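From: Dotstead list member
To: dotstead-teleop
Date: January 27, 2026
Subject: Re: [dotstead-teleop] How many demonstrations for the kitchen set?

On the list somebody wrote:

> We are starting with the simulated kitchen and want to collect by
> remote control. Is 20 demonstrations per task enough for a first
> training, or is it wasted time to try with so few? Also, do you
> keep the bad ones?

Hello all,

I can answer from our own experience at Masson, which is small. We drive the simulated arm with two hand controllers and the Filetach plugin for recording. For the first training we used 24 demonstrations per task, by three operators. The policy learned to go to the correct place on the counter, but it closed the gripper too early almost every time. I think the reason was in our data and not in the number. One of us had the habit to close while still moving down, and the other two always stopped first.

So my advice is to agree on the manner before you record. We wrote a short page of rules: come from above, stop, close, wait a moment, lift. For the shelves there is a different rule, because from above is not possible there. The operator must bring the gripper to the height of the shelf while still outside and only then go in. New people find this part the most difficult, mostly because they judge the depth badly from one camera. Now we let them practice for eight sessions and we delete all of these.

Some views from our kitchen, food handling tasks, one at the shelves and two at the counter:

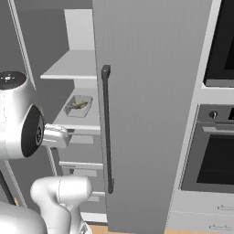
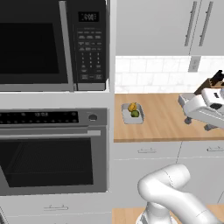
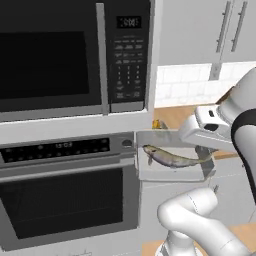
Winar, reading a draft of this message, objected that I am too strict with the rules: if every operator moves in the same way, the policy never sees how to recover from a bad approach, and it is lost the first time it arrives a little to the side. Better to let people make small errors and correct them, and to keep these episodes.

I agree with half of this. A correction which ends well we keep now, also when it is ugly. What we remove are the episodes where the operator waits a long time with no motion, for example to think or to change the camera view. The policy copies the waiting very well – better than it copies the grasp. Cutting the pause out of the recording is also possible, but check that the joint positions before and after the cut are the same.

About the controllers: please set the motion scale lower than you think is comfortable. Ours was too high for the whole first month and the hand shaking of the operator is visible in all the curves. We could filter it, but then the gripper signal was late against the arm, and we had to shift it back by hand.

The total for all tasks is now 2,000 episodes, so I will not record again from zero, but with a new project I would do it slower from the beginning.

One question from my side. Does anybody record the gripper command and the measured gripper opening both? We have only the command, and for soft objects I suspect it is not enough.

Best regards from Masson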